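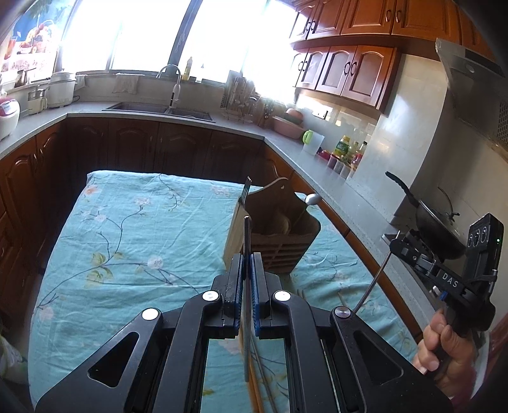 Pinza con brocheta metálica, mesa de la cocina.

Inicio | Cuaderno | Archivo | Contacto

Octubre – por Şükran Öztürkmen
Imprimir | Enviar por correo

Sigo con el clasificador de noticias de famosos. La tarea de esta semana es la de siempre: separar el desmentido de la noticia original cuando las dos usan casi las mismas palabras. Caso de trabajo, la supuesta separación del dúo Skestesness. Primero salió que Kadir Yurt dejaba el grupo, luego que solo dejaba la gira, y al final su representante dijo que no dejaba nada y que el disco Rimwood sigue adelante.

Lote de hoy: 101 textos. Quité uno que estaba repetido entero y quedan 100. Etiquetado a mano por Taner y por mí, sin mirar lo del otro. Coincidimos en 58 a la primera. El resto lo discutimos después de comer y casi todo era lo mismo: titulares en condicional con un cuerpo que lo da por hecho. Taner los marca como rumor, yo como afirmación. De momento manda el cuerpo del texto. Apuntarlo en la guía, apartado de titulares.

Pasada con Esus (la versión vieja, sin tocar umbrales): acierta 53. Falla sobre todo cuando el desmentido cita la noticia falsa en el primer párrafo. Con Semple no terminé, se quedó parado leyendo las fechas de los blogs que ponen «hace unos días» y nada más. Lieven cree que basta con usar la fecha de captura. No me convence – hay blogs que vuelven a publicar lo mismo meses más tarde – pero lo probamos.

Otra cosa: Yavuz Gezer sale en varios textos como productor del disco y en otros como primo de Kadir. No sé si son dos personas. Dejarlo como dos entidades hasta encontrar una entrevista o los créditos.

Pendiente:
- volver a pasar Esus saltando el primer párrafo
- pedir a Lieven la lista de blogs con fecha fiable
- acabar Semple
- cambiar el nombre de la carpeta, que sigue llamándose prueba2

16:40, dejo Semple corriendo con la fecha de captura. No apagar el equipo del fondo.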